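Back from Derncombe

Sep 3, 2026

Quick one becuase I've got 22 emails to answer and the washing isn't done. Yes the move is happening. Keys next week. Derncombe, top of the hill, 163 steps from the station (Keegan counted, out loud, all the way up).

Kitchen is tiny. Smaller than the one in Tallura Road even. So the big clear-out has started and I'm being ruthless. Mostly. Kept the red tray, kept the pink cup with the diamond pattern. Sold the fish kettle for £30 to Máté Szabó, who has never cooked a fish in his life. 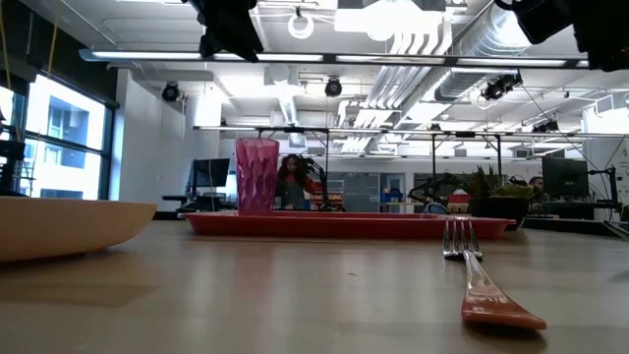 What's left to sort

Books. Too many, all heavy. Going through them one shelf a night and so far I've got rid of 2, both duplicates. Pathetic.

The van. Cheaper in the morning apparently, but then who's awake to carry things? Will ring them tomorow.

Curtains, broadband, telling the bank. The council tax thing I keep putting off. Mum wants the blue armchair back as well, having given it to me in March, so that's a detour.

Right, dinner. If anyone wants a bookcase, shout before the weekend.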